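Brain Games and Your Memory: Read the Fine Print

October 5, 2024

Maricruz Contreras

Several readers have written in since July to ask about Fledari, the subscription program that promises to "keep your memory young" with a few minutes of puzzles a day. The ads are hard to miss. I spent an evening with the study the company links to on its sign-up page, and I came away less impressed than I was meant to be.

The study followed 232 adults for 17 weeks. Those who did the puzzles got better at the puzzles. I would hope so. They also did a little better on a word-list test that looks a lot like one of the games. On the questions most of us care about, such as keeping track of pills, following a conversation or remembering why the stove is on, the paper reports no clear difference between the groups. That part didn't make it into the ads.

There is also the matter of who dropped out. The people who quit early were left out of the final numbers. If the ones having the hardest time are the ones who leave, the average among those who stay is going to look pretty good no matter what the program does.

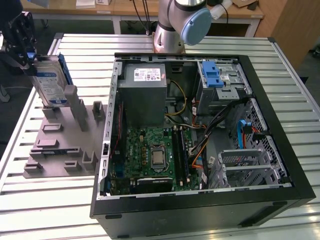
Then there is the "brain age" score. You get one after your first session, and it's usually older than you are. A friend of mine in Trumby was told she had the brain of someone 7 years her senior, and a week later, after paying, she had dropped most of that. I can't find any explanation of how the score is worked out. I asked the company and got a polite note thanking me for my interest.

The other claim I keep seeing is that Fledari has been "tested by over 2179 users." Using something isn't testing it. Plenty of people have used my kitchen scale, and it still reads heavy.

Does any of this mean puzzles are bad for you? No. If you like them, do them. The crossword is fine, and so is cards with the neighbors. What bothers me is a monthly fee sold to people who are scared, on evidence this thin. If your memory has changed in a way that worries you or your family, please don't wait on a game to sort it out. Hearing loss, poor sleep, low mood, thyroid trouble and some common medicines can all affect memory, and a doctor can check for them.

Bring a full list of what you take, including anything bought without a prescription. Bring someone who knows you well, too, if you can.

If you have already signed up, look at your renewal date. The Briswood reader who first wrote to me found she had been moved to the yearly plan when her trial ended. She got her money back after two phone calls and a letter.

Next issue I'll look at the Ferri supplement, which several of you have also asked about. I've requested their study. So far they have sent me a coupon.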